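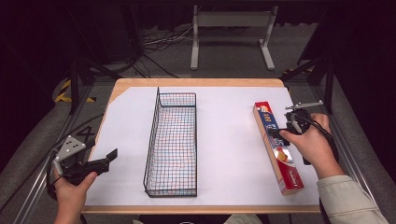

Black mesh basket on white paper. Basket not included.

Juler 424 Roll Cutter
Bench and wall mounting paper dispenser with blade
Sold by Warnik Workroom Supplies

In stock. Usually goes out next working day, not Sunday.

Quick version
Holds one roll of paper. Pull, press, tear. Takes white, kraft, tissue on a core, most greaseproof. Bolts under a bench, on top of a bench or to a wall. Steel frame, grey powder coat. Made by Gauthier, who also do our guillotines.

Who buys it
Packing rooms mostly. Florists. Nurseries and schools for the painting tables. Framers, upholsterers, two or three fish and chip shops. Anyone getting through a lot of paper and fed up with scissors and a roll that wanders off the bench.

Sizes
One width only at the moment, takes rolls up to 424 mm wide. Hence the name. Narrower rolls are fine, slide the two collars in to meet the core and nip up the grub screws. Maximum roll diameter is 276 mm with the blade arm fitted. If your roll is fatter than that it will rub on the arm and you'll get a nasty squeaking noise, then torn edges. Measure first please, we get a lot of returns on this one.

A wider model has been promised by Gauthier. No date yet. Email us and we'll put you on the list.

The blade
Serrated, stainless, sits on a sprung arm which rests on the roll. The spring does two jobs. Keeps the edge against the paper for a clean tear and stops the roll running on when you give it a good tug. Gauthier rate it at 3,000 cuts before the teeth start to dull on kraft. More on tissue, less on anything coated. You'll know when, the tear goes furry down one side.

Replacement blades are sold singly, see Spares. Changing one means undoing the wing nuts at each end, lifting the old one out, dropping the new one in with the teeth facing away from you. Gloves on. It is sharper than it looks, even a worn one.

There's a smooth edge as well for people who want a straight line with no teeth marks. Good for gift wrap and for anything a customer is going to see. Doesn't cope with heavy kraft, it will just crease it.

Mounting
Three ways.

Bench top. Four rubber feet supplied, or take them off and screw down through the same holes. Feet alone are OK for light paper but it will creep towards you if you pull hard.

Under bench. Uses the drop brackets in the bag. Check you have clearance for a full roll plus your knees. Top needs to be thick enough for the screws supplied or they will come through the other side. Shorter ones from any ironmonger.

Wall. Uses the same brackets turned round. Screws are in the bag, plugs are not, walls vary too much. Plasterboard on its own isn't enough, find a stud or put up a board first.

Fixing it to the wall at chest height seems to suit most people. Higher and you end up lifting rolls over your head.

Loading a roll
Arm up, it locks back with a click. Slide the bar out to the left, thread the roll on, bar back in its slots. Paper should come off the bottom of the roll, towards you. If it comes off the top the arm can't hold it and you will be chasing paper across the floor. Arm down. Pull a short lenght through and tear it off to square up the end.

Rolls without a core will not work. We've tried wedging them. Don't.

What paper
We keep these on the shelf in the right width:

White news offcut. Cheap, takes felt tip and paint, good for covering tables.
Prutia bleached kraft. Stronger and whiter, bit of a shine on one side. Nicest for wrapping.
Prutia brown kraft. Ribbed. The usual.
Acid free tissue. Sold on a core, ask if you want it in colours.
Greaseproof. Food rooms should order the stainless bar too, the plated one isn't meant for wet cleaning.
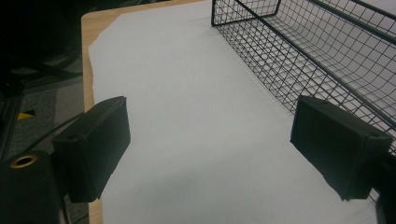 All of them are priced per roll with a discount if you take a full carton. Cartons can be mixed as long as it's all Prutia. White news comes from a different mill so it has to be its own carton, sorry.

Offcut rolls vary. One may have a few more turns on it than the next, and now and then there's a join in the middle with tape over it. That's why it's cheap. If you need every metre perfect buy the bleached.

Keep spare rolls lying flat and off a concrete floor. Damp gets in at the ends and the paper goes wavy, then it won't track straight through the cutter whatever you do with the collars.

If it tears crooked
Nine times out of ten it's the collars. Loosen, centre the roll, tighten. Still crooked, look at the arm from the side and see if it's sitting level. They get knocked in transit. It can be eased back by hand, gently. Still crooked after that, new blade.

If the paper keeps slipping back behind the blade after each tear, the spring has lost its tension or been hooked on the wrong peg. There are two pegs. Use the outer one for kraft, the inner one for tissue and light stuff.

Cleaning
Wipe down with a damp cloth. Dry brush for the teeth. No bleach. Drop of light oil on the bar ends when it gets stiff, wipe off the extra or it will be on your paper for a week.

In the box
Cutter frame, assembled
Serrated blade, fitted
Roll bar and two collars
Feet
Drop brackets and bag of screws
Hex key for the collars
Fitting sheet, pictures only

Not in the box: paper, smooth blade, stainless bar.

Spares
Serrated blade
Smooth blade
Stainless bar
Collars, pair
Spring
Wing nuts (everyone loses these)

All held here, all fit the older cream coloured version as well. The only exception is the spring. Cream ones have a longer spring with a loop at both ends, ask for that when you order or you'll get the wrong one.

Guarantee
7 years on the frame from Gauthier. Blades, springs and feet are wear parts and not covered. Keep your invoice, they do ask for it. Painted finish isn't covered if it's been used outdoors or in a wash down area.

Delivery
Goes by ordinary parcel on its own. With a carton of paper it becomes a pallet or a two man drop depending where you are, so check the basket total before paying. Highlands and islands, ring for a price. Collections from the trade counter welcome, ring the bell at the side door, the front one is for Warnik Flooring and they'll only send you round.

Returns
Unused and in the box, within a month, you pay the carriage. Faulty, we pay. Cutters that have been screwed down count as used, so do hold it up against the bench before you drill anythng.

Questions we get
Does it take foil or cling film? No. Teeth are wrong for it.
Will it take two rolls? No, but two cutters can be bolted one above the other, leave a full roll's gap between them.
Left handed? Works either way. The bar slides out to the left only, so leave space that side.
Is it safe round children? Arm down and out of reach, yes. The blade is exposed when the arm is up. Most schools wall mount it behind the teacher's desk.
Can you cut paper to size for us? Yes, on Prutia rolls, minimum one carton. Allow extra time in December.

Goes with
Juler floor stand, same frame on legs with castors
Juler tape bench dispenser
Gauthier hand guillotine
Prutia paper sample pack, one sheet of everything, free with any order if you put it in the notes

Trade prices show once you're logged in. Schools can order on a purchase order number, use the form at checkout.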